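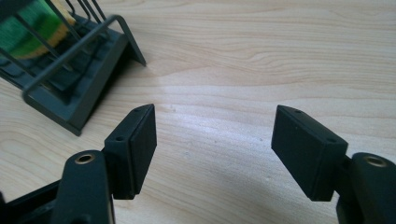
社会人になってから大学の通信課程に入り直して、もうすぐ二年。働きながらのレポート提出に心が折れかけていた頃、同じスクーリングで知り合ったRoxana Husarさんに勧められたのが、Gareckの学習プランナー「Fenda」でした。三か月みっちり使ったので感想を書いておきます!

まず良かったのは、一週間が見開きになっていて、科目ごとの締切と単位数を同じページに書けるところ。私は今期四科目取っているんですが、前は締切をスマホと手帳とカレンダーに散らかしていて、統計学の中間課題を丸ごと忘れたことがあるんですよね……。Fendaにしてからは提出漏れゼロです。日曜の夜に翌週分を埋めるのがけっこう楽しい。

紙は少し厚めで、万年筆でも裏抜けしませんでした。ただそのぶん重い!通勤かばんに教科書と一緒に入れると肩にきます。あと、巻末の卒業要件チェック表が四年制の通学生向けで、編入組の私には認定単位を書く欄が足りませんでした。仕方なく余白に手書きしています。

前に使っていたSorthorpeの手帳はもっと薄くて軽いけど、時間割の欄が夕方までしかなくて、夜に勉強する人にはちょっときついかも。

星は五つ中四つ。来期分ももう注文しました。次は表紙を緑にします。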